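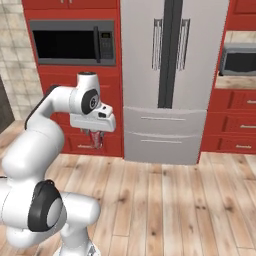
How to Make Sauerkraut in a Jar

Homemade sauerkraut needs cabbage, salt and time. The method below makes enough to fill one large jar. If you have never fermented vegetables before, cabbage is a good place to start.

What you need

One firm head of white cabbage, 600 grams after trimming
Non-iodized salt, 14 grams
Half a teaspoon of caraway seeds (optional)
A clean one-quart jar with a lid
A small glass weight that fits inside the jar

Step 1. Prepare the cabbage

Peel off the limp outer leaves and set one good leaf aside. Cut the head into quarters and remove the core. Weigh the cabbage now, after trimming. Slice it thinly with a knife or a mandoline. I use an old Ploteck slicer, but a sharp knife gives nearly the same result. Very thick pieces stay tough.

Step 2. Add the salt

Put the cabbage in a large bowl and sprinkle the salt over it. Squeeze and press it with your hands for 10 minutes. It will shrink and let go of a good amount of liquid. If it still looks dry, cover the bowl with a towel, wait half an hour and squeeze again. Mix in the caraway last.

Step 3. Pack the jar

Add the cabbage a handful at a time and press each layer down firmly with a wooden spoon. Pour in any liquid left in the bowl. Stop two inches below the rim. Fold the saved leaf, lay it on top and set the weight on it. All of the cabbage must be under the brine. Close the lid loosely.

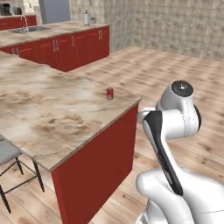
A kitchen island with a beige marble countertop.

Step 4. Let it ferment

Stand the jar on a plate, out of direct sun, at normal room temperature. Bubbles should show up within a few days. Open the lid once a day during the first week to let gas out, and push the cabbage back down if it has floated up. In August a warm kitchen speeds things up, so start tasting early. In winter I leave mine for the full three weeks.

Step 5. Taste and store

Try a forkful after 10 days. When it is sour enough for you, tighten the lid and move the jar to the refrigerator. It keeps for several months. Throw the batch out if you see fuzzy or colored mold, or if it smells rotten.

Serving

Drain it and serve cold with grated apple and a little oil, or warm it slowly with onion and serve with sausages or potatoes.

Updated January 21, 2022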